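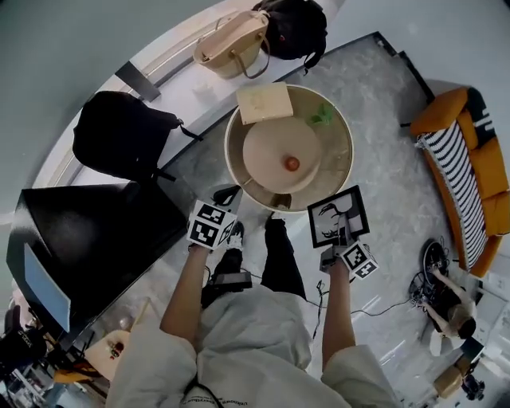 Issue: story order scrambled in EPUB of the Skidummont anthology
Opened: 2019-11-29
Reporter: Kalkidan Shiferaw, Perron (editorial)
Component: Rurden export, EPUB
Status: Resolved

Reported behavior
The table of contents lists the stories in the right order. Paging straight through the file gives a different order from the fourth story on. The contributor notes open between two stories, and the introduction is fine. Print PDF is not affected.

Environment
Rurden export, default fiction template. Manuscript is one file per story plus front matter, 44 files in all. Checked on two e-readers and one desktop reader with the same result.

Log
1. Unpacked the EPUB and compared the navigation file with the spine. Navigation follows the editor's running order. The spine does not.
2. Sorted the source files by name. The spine matches this sort exactly, so the exporter is ignoring the order set in the project panel.
3. Renamed one story with a leading zero and exported again. It moved to the front of the spine. Navigation did not change.
4. Looked at the project file. The "manual order" flag is missing. It was dropped when the project was duplicated from last year's Nomasport volume — the copy keeps the panel order on screen but does not write it out.
5. Dragged one story down a place and back again, saved, and reopened. Flag is now present.
6. Exported. Spine and navigation agree.

Also found
Two short-shorts under 1000 words had been merged into the story before them. The template joins any section shorter than a set limit. Limit changed from 1000 to 300. Both pieces now start on their own page with title and author line.

Reporter's reply
Read through the new file from introduction to permissions page. Order is correct. One author's name still lacks its accent in the running header, but it is right on the title page. Please open that separately. — K.S.

Resolution
Workaround as in step 5. Needed once for every duplicated project. Header accent moved to its own ticket, priority 4.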